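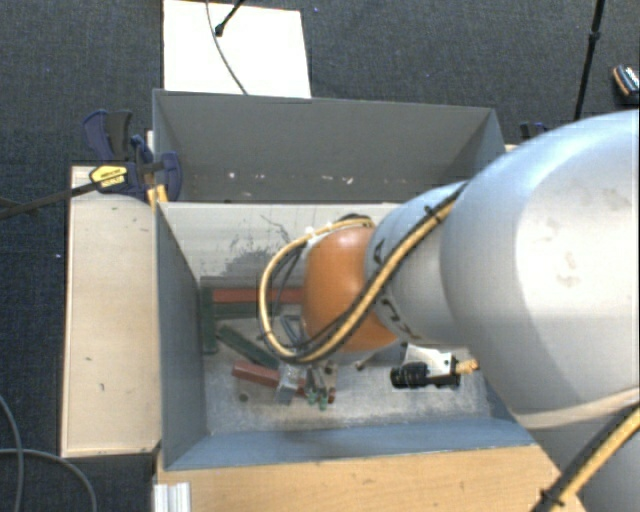 Subject: Re: offcut bins — what goes where, again

Sorry for the slow answer, been trying to get the Stasiv order out before the truck comes at 4:30. Replies mixed in below. Read to the end if you use the bar stock at all, there's a change.

On Sabina Navaratnam's message from this morning:

> Hi all,
>
> I went to pull a short length of bar for the Skarkell hinge pins and spent half my morning in the gray bins. Things are getting dropped in any which way, bar in with brackets, painted ends in with bare ends, and half of it has no tag.

Yes. Guilty on at least one of those. The gray bins were set up for bar and for odd metal parts that still have a use. They've drifted. When I looked there was red bar and green bar in the same bin with parts that belong to who knows which job. I'd like bar in one, parts in another, and we stop there. Last time we tried five categories and it lasted until lunch.

> Can somebody remind me what the colors mean? I was told red is the hard stuff and green is mild, then somebody on second shift told me the opposite.

Neither! Red and green are just the supplier paint. Budano ships red, Nellgate ships green, and both of them will sell us whatever grade we order. So the color tells you who to call and nothing about what the bar is. Please don't machine anything on the strength of the color. We scrapped a run of 67 pins that way in January and I had to explain it on the phone, twice.

What tells you the grade is the stamp on the end, if it's still there, or the tag. Which brings me to

> Also when people cut a bar, could they cut from the UNSTAMPED end. I found two pieces with no marking at all and I'm not going to guess.

Please please please. Cut from the plain end, leave the stamp alone. If you have to cut the stamped end off for some reason then copy it onto the offcut with the paint pen before you put the saw away. Pens are in the top drawer under the drill press. There were a dozen, there are now three, so check your aprons.

Anything unmarked goes in the scrap barrel. I know it hurts to throw out a nice long piece. I did it yesterday with one I'd been saving. But it's cheaper than another round of pins.

> What's the shortest piece worth keeping? I was saving everything.

50 mm for bar. Under that, barrel. Exception is the thick stuff, ask me, we sometimes face those down for spacers. For brackets and plates there's no length rule, just ask if you'd really go looking for it. If the answer is no it's scrap. Bent = scrap. Holes in the wrong place = scrap, unless it's one of the long mounting plates, those we can redrill.

> And lastly the bins themselves. The inside walls are pretty scuffed up and the floor is worn. Is that a problem or just ugly?

Just ugly. They've had metal thrown in them for years, scratches are fine. What I do care about is grit and chips sitting in the bottom, that gets onto the bar and then into the collets. So when a bin gets emptied, brush it out, wipe it, then refill. Dry rag. No solvent, we had a sticky mess the last time someone tried to be thorough.

OK the change. Starting with the next delivery, anything over 352 mm does not go in the gray bins at all. It goes back on the wall rack, even if it's been cut. Long pieces lie across everything else and you end up digging under them, and it's how I got the pinched thumb. I've taped a mark on the bench edge at that length so you can hold the piece up against it and not hunt for a tape measure. Longer than the mark, rack. Shorter, bin.

Lay bar flat and all the same way, please. Along the far wall first, then work toward you. If it's lined up you can see the ends and read the stamps without lifting anything.

Tags: there's a new roll, 264 on it, hanging by the rack. Write grade, job, your initials. Don't need the date. If you can't remember the job put "stock". Wire them on through the hole, don't use tape, the oil gets under it and the tag ends up on the floor. Ask me how I know (my shoe)

To do, whoever has a slow hour:

- split the mixed bin, bar one side of the bench and parts the other
- long pieces to the rack
- unmarked to the barrel
- brush out both bins before anything goes back
- Skarkell brackets in the cardboard tray, NOT the parts bin, they're getting picked up

I'll start on the first one after the truck goes but I won't finish it. If you do part of it reply here and say which part, so we dont sort the same pile twice.

Sabina, for your hinge pins: don't wait on any of this. There's a full length on the rack, second arm from the top, tagged and stamped, take what you need off the plain end. I checked the stamp against the cert and it's the right grade. Leave the rest up there for me, I need a peice of it for the Stasiv repeat.

One more — whoever has the good deburring tool, the one with the blue handle, it needs to come back to the bench. Not mad. Just need it by 3.

Gotta go, saw's stopped.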